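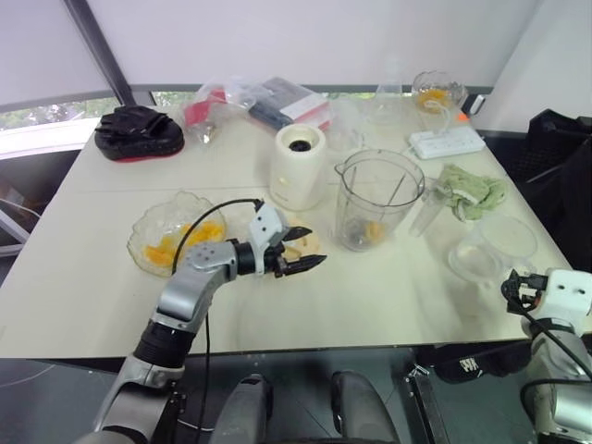

Kusuma Lunch Project
Progress report to the Distby Fund
October 15, 2026

Dear Izzati,

You asked me to keep it short this time and to write it the way I'd tell it to you over coffee, so I'm taking you at your word. If the trustees want it stiffer, send it back and I'll put a tie on it!

The big news is that we're cooking again. The kitchen at the Iklow Street hall passed its inspection in September, on the second try (the first time we failed on the hand sink, which drained so slowly that the inspector stood there and watched it with me for a while, neither of us saying much). Retno Manurung found a plumber who could come the same week, and the new pipe cost $149, parts and labor. I had put aside a good deal more than that, and I'd like to move what's left into the food line if you're okay with it.

We served 130 lunches in September. That's lower than what I wrote in the application, and I know it. We lost the first part of the month to the sink, and then school started later than usual and a lot of the families were still away. The last full week felt like old times, with a line out past the bike rack and kids asking what was for dessert before they'd even sat down.

Menus. You may remember that the plan was to do hot meals every day. I've backed off from that. The stove is fine but there's only one of it, and rice for that many people ties it up for most of the morning. So now we do hot food three days and a cold plate on the other two, with sandwiches, a bean salad and plenty of fruit. I was worried people would feel shortchanged and instead the cold days are the busy ones. The chickpea thing with lemon and cucumber has a following. I've been asked for the recipe so many times that I wrote it out on a card and taped it by the door, and then somebody took the card, so I wrote it out again.

Getting enough fruit is still harder than I'd like. Our deal with Stesport, the wholesaler, is good on apples, oranges and bananas, and hit or miss on anything softer. They send us what didn't sell, and we have to use it the same day. One morning in September we got four crates of peaches that were right on the edge, and we ended up stewing most of them with cinnamon and freezing them in tubs. Wonderful peaches, but I had planned on coleslaw that day and it threw everything off. I've asked for a phone call the evening before a delivery. They said yes. We've had the call twice so far.

The cooking class for parents has started, which was the part of the grant I was most nervous about. I'd capped it at 30 and filled every spot, though not everyone comes every time, and that's probably for the best given how much counter we have. Retno teaches and I chop. We did soups first, then eggs, and last time was "what to do with a whole chicken," which ran nearly an hour over because people wouldn't leave. One of the dads has started bringing his own knife, wrapped in a dish towel. I'd love to offer an evening group too, but the hall has a choir in there most evenings and I don't see a way around it before the new year.

Money, quickly. Food is under budget for the quarter thanks to the late start. Supplies are over. I bought lidded containers in a bigger size than we had priced, after seeing people try to take leftovers home in napkins. Gas and electric I can't tell you yet, the bill covers two months and hasn't come. The spreadsheet is attached with everything else, and the receipts are in the folder in the order I found them (sorry).

Things I still owe you: the family survey, which went out late and is trickling back in, and the allergy sheet in its final form. We have 5 kids with nut allergies this fall, so the draft is already up in the kitchen and everyone who cooks has signed it.

For the next stretch I'd like to get a second burner, even a countertop one, and settle the Stesport deliveries into something I can plan a week around. Could you let me know about moving the plumbing money before the end of the month? I'd use part of it on the November food order, and that has to go in early.

Come by for lunch if you're in the neighborhood. Come on a chickpea day.

Warmly,
Your project lead at Kusuma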